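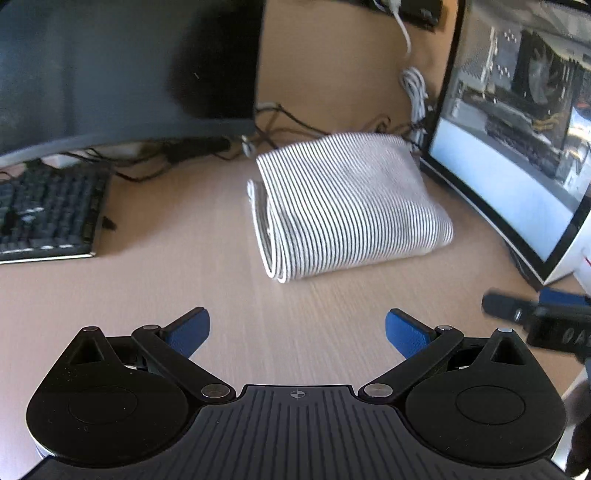

ホーム 目次 前の章 次の章 索引

第5章 捨てられたものに値段がつくとき

最終更新:1月

エベネザー・アイドー(Ebenezer Aidoo)が古い漁網を集めはじめたとき、家族は彼が漁師になるのだと思ったらしい。船も持たず、泳ぎもできない男がどうやって、という点は誰も口にしなかった。彼が欲しかったのは魚ではなく、破れて浜に積まれたままの網のほうである。

港町ネンダヴサイドの浜では、網は使えなくなった日からごみになる。燃やせば臭い、埋めれば場所をとる、海に戻せば魚が勝手に死ぬ。どれも褒められた処分法ではないが、どれもただでできる。本章で扱う再資源化の小規模事業は、たいていこの「ただ」と競争するところから始まる。競争相手としては、これ以上に手ごわい会社はなかなかない。

アイドーの工房は「カレック」という。屋号の由来を尋ねると毎回違う答えが返ってくるので、ここでは書かない。働いているのは9人で、網をほどき、鉛のおもりと浮きを外し、真水で塩を抜き、干し、太さごとに分ける。それから撚り直して、買い物袋や寝台用の網、家畜をつなぐ綱にする。工程表にすると一行で済むが、「ほどく」の部分だけで午前中がまるごと消える日もある。漁師の結び目は、ほどかれないために発達した技術である。

ある月の帳簿を見せてもらった。持ち込まれた網は770キログラム、製品になったのは123キログラム。残りの行方を聞くと、アイドーは裏庭を指さした。裏庭はかなり広い。学生の皆さんは、ここで歩留まりという言葉を思い出してほしい。思い出せない場合は第3章に戻ること。

もっとも、この数字だけで事業を笑うのは早い。裏庭の山のうち、塩を抜き終えていないものは翌月の原料になる。傷みのひどい繊維は、隣町の詰め物業者ニアジが引き取っていく。ニアジの支払いは遅く、しかも値切る。それでも払うので、アイドーは彼らを「上客」と呼んでいる。

むずかしいのは、評判が上がったあとのことだった。工房の袋が町で売れはじめると、漁師たちは破れた網に値段をつけるようになった。前の年には引き取ってくれと頭を下げていた人が、腕組みをして浜に立っている。アイドーにしてみれば裏切りだが、経済学の教科書にとってはありがたい場面である。廃棄物が原料に変わる瞬間には、しばしばこういう腕組みが伴う。

そこへ「プルテメロ」という回収計画が加わった。漁協ごとに網を集め、重さに応じて決まった額を払うという仕組みで、説明会では立派な冊子が配られた。冊子は光沢紙で、再生には向かない。計画のおかげで網の量は安定したが、石や砂も一緒に量られるようになり、袋の底からは錨の破片まで出てきた。重さで払えば、重いものが来る。

本章ではこの事例を手がかりに、次の順で話を進める。まず5.1節で、処分費用がゼロに見える場合に、その費用を誰が負担しているのかを考える。5.2節では回収価格の決め方を取り上げ、重量払いと品質払いを比べる。5.3節では、仕分けや洗浄のような、帳簿に載りにくい手仕事の費用を扱う。5.4節は補助金の話で、例年この節になると教室の後ろのほうが静かになる。

5.1 「ただ」の値段

浜に網を捨てる漁師は、一円も払わない。では費用は発生していないのかというと、翌朝その網に足を取られた人の意見は違うはずである。こうした、取引の当事者でない者に及ぶ不利益を外部費用と呼ぶ。まずは、この足を取られた人の側から計算を始めよう。

前の章 次の章 ページの先頭へ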